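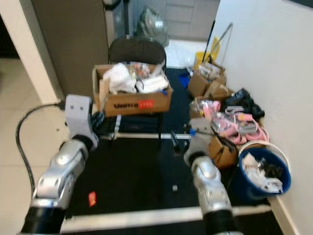 2022-07-08

Fourth day at the handles, and my thumbs hurt in a place where I did not know one can have pain. I write this in the kitchen with the window open. The street is still loud and I would not sleep now anyway.

We started in the morning with the small room again. The task is the same as yesterday: unpack the cardboard box that stands on the black chair, one thing after another, and put each thing down where it belongs. When I explained it to my sister on the phone she laughed and said that a child can do this. It is true, a child can do it. I can do it too with my own hands, in less than a minute, while I am thinking of something else. With the two arms of the Wimano I need all my attention, and in the evening I am tired like after an exam.

The difficult part is the plastic bags. They are light and they are slippery and they have no shape of their own. If I close the gripper too early I have only air, and if I go too deep I take three bags together and a roll comes up with them. Last week in the training at Nendau we practiced with wooden blocks, and I was proud of my blocks. I had the best time of my group on the second afternoon. Today I understood how little the blocks had taught me. A block waits for you. A bag moves already when the finger comes near.

I found one method which I want to write down before I forget it. The left arm does not grab, it only presses lightly on the pile and holds the rest down. Then the right arm comes from the side, with the fingers almost flat, and pinches the bag at a fold. Not at the handle – the handle looks like the natural place, but it stretches and then the bag swings and catches on the edge of the box. At the fold it is stable. After I discovered this I had a good hour, perhaps the best since I started.

Then the cable. The instructor has told us many times to look where the cable goes before we turn the left wrist, and I always nod, and then I turn the wrist. Today it pulled tight and the program stopped everything by itself and I had to stand up, walk over, free the cable with my hand and begin the recording from zero. It happened to me twice before lunch. The second time I said a word in my own language and the colleague at the next station, who does not speak it, understood perfectly.

I made 103 good recordings. The number appears in the corner of the screen when you finish, in green, and I confess that I look at it much too often. The plan of Voyle is up to 500 for this one task, from all of us together, and after that they change the boxes and the chair goes to another corner of the room. I asked why we need so many of the same. The answer was that they should not be the same. If I always begin with the bag on the left, the machine learns to begin on the left, and when there is nothing on the left it will search there like a person who looks for his glasses. So now I try to be a little different every time. It is strange work, to be different on purpose. After some hours I noticed that my differences also had a pattern.

What I like most is something I have not told anybody at work. When you show a thing by hand, you must first find out what you do yourself. During lunch I took the bread out of my bag and I watched my fingers. They open much earlier than I believed. They are already in the form of the bread when they arrive. In the afternoon I opened the gripper earlier, before the approach and not during it, and the movement became calmer. The instructor saw it from behind and said "nice". He is not a man who uses this word every day.

There was one bad recording which I should have deleted and did not delete immediately. I dropped something small on the mat, I picked it up again, and it took me four tries. I thought it was ugly and I put the cursor on the red button. Then I remembered that at Nendau they said that errors with a repair are valuable, if the repair is clean. Four tries are perhaps not clean. I left it in with a note and somebody else will decide. I don't like to leave ugly things with my name on them. My father was a tailor and he opened the seam again if he was not content, also when the customer was waiting.

At three o'clock they let run the model from last week, on the same box, without anyone at the handles. We all stood by the door. I will only write that it is a very odd feeling to see an arm hesitate over a bag in exactly the manner in which I hesitate. It goes down, it stops a little, it goes down again. I know this stop. It is mine, from my first day, when I was afraid to hit the chair. The others laughed because they recognized it too, and I laughed also, but I felt my ears becoming hot. From now on I try to go down in one movement.

It took hold of a bag in the end, and lifted it, and let it fall next to the place where it should go. Somebody clapped.

The way home was long. Bus 171 did not come and I walked along the canal as far as Vokimov Street, and there I bought cherries, which are finally not so expensive. In April, when I signed the contract, I thought I would stay until the autumn and then look for a real job. I don't know if I still think like this. The money is not much. But I have not looked at the clock even once before noon this week, and in the old office I looked at it every ten minutes.

For tomorrow: take the soft bandage for the thumbs. Lower the seat by one step, my shoulders are too high. Look at the cable BEFORE the wrist. Begin sometimes with the things at the back of the box, also when it is uncomfortable. Ask if the left arm may hold the box by the edge, I have seen that it slides on the chair when I pull hard, and I am not sure if we are allowed to touch it.

And call my sister back, I promised to tell her whether the robot can already fold a shirt. It can't. The cherries are almost finished and it is past eleven.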